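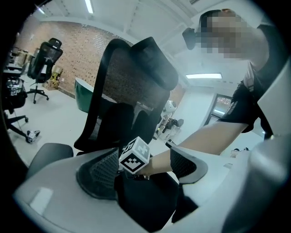 Give the Library Back Its Late Evenings

Ollbridge library used to close at nine on weeknights. It now closes at half past five, and on Fridays at one. The town council will decide on Tue 28 June whether to make those hours permanent, and I think it should vote no.

The shorter hours came in as a one-year trial. The reason given at the time was that few people used the building after six. The council counted visitors at the door for four weeks and found that the evening hours brought in 526 people, against 2087 during the day. On those numbers, closing early looks like common sense. One in five visits happened in the evening, and the evening shift cost more per hour to staff.

I don't dispute the count. I do dispute what was done with it. The library was open for eight hours in the day and three in the evening, so you would expect the evening figure to be smaller. Divide by the hours and the gap shrinks a good deal. The report did not do this. It put the two totals side by side in a table and left readers to draw the obvious conclusion.

The count was also taken in May, when the evenings are light and the high school has not reached its final exams. Anyone who used the reading room in winter knows it was a different place. By seven o'clock in January you had to hunt for a chair near an outlet.

Then there is the question of who those people were. A door counter records a retired man who comes in every morning for the newspaper, and it records a warehouse worker who comes in once a week after a shift to print forms. Each visit counts as one. But if the morning hours were cut, the first man could come in the afternoon. The second has nowhere to move his visit to. He works until six. The library is closed before he clocks out, and on Saturday he is competing with every family in town for the same few computers.

I work regular office hours, and I am in the same position. I leave my desk at a quarter past five and the bus from Wevside takes half an hour. I have been inside the library on a weekday twice since the trial started, both times on a day off. I still pay for it. I don't mind paying for services I don't use, such as the boat ramp, but I did use this one, and I would like to again.

The council's answer is that much of what the library does has moved online. You can renew books from your phone. You can borrow audiobooks and read magazines. All true, and I do it. But the people who most needed the evening hours were often there for things a phone does badly. They were filling out job applications that run to ten pages. They were scanning a birth certificate. They were sitting at a table because there was no quiet table where they lived. Moving the catalog online doesn't help any of them.

It's also said that the community center on Salgado Street is open until ten. I went to see if it would serve. It is a good building and well run, and on the night I went there was a dance class in the main hall and a basketball game in the gym. There is a lobby with two benches. There is no printer for public use, and the staff at the desk told me they are asked about one several times a week. You can't study there. It was not built for that, and it shouldn't be blamed for it.

The strongest argument for the short hours is money, and it should be taken seriously. Reopening until nine, five nights a week, would mean hiring again. The town has a bridge to repair and a pension bill that goes up every year. If the choice were really between the library and the bridge, I would pick the bridge.

But the choice doesn't have to be five nights or none. Atance, which is smaller than we are and no richer, closes its library on two mornings a week and stays open late on two evenings. The total number of hours is almost the same as ours. The staff are the same staff. They were asked which late shifts they preferred, and the schedule was built from their answers. It has run for three years without much complaint, apart from a toddler story hour that had to be moved and was later moved back.

Ollbridge could copy this by the fall. Close Monday and Wednesday mornings, when the building is quietest by the council's own count, and use those hours to stay open on the same evenings. It would need a small adjustment for the higher evening rate, and the town could lower that by running the late shift on the ground floor only, with the upstairs stacks locked. Most of what people need at eight at night is on the ground floor anyway: the computers, the copier, the tables and the shelf of held books.

I would ask for one more thing. If the council is going to count visitors again, it should count them differently. Ask people at the door whether they could have come at another time. It's a short question and most people will answer it. The comment cards from the trial came close to this by accident. There were 144 of them, and they are attached to the report as an appendix, though the report itself barely mentions them. I read them all. The word that comes up over and over is "work," as in "I work until," followed by a time after the library has closed.

Written comments are accepted at the town clerk's office until noon on the day of the vote. The office closes at four-thirty the rest of the week, so you may need to send yours by mail.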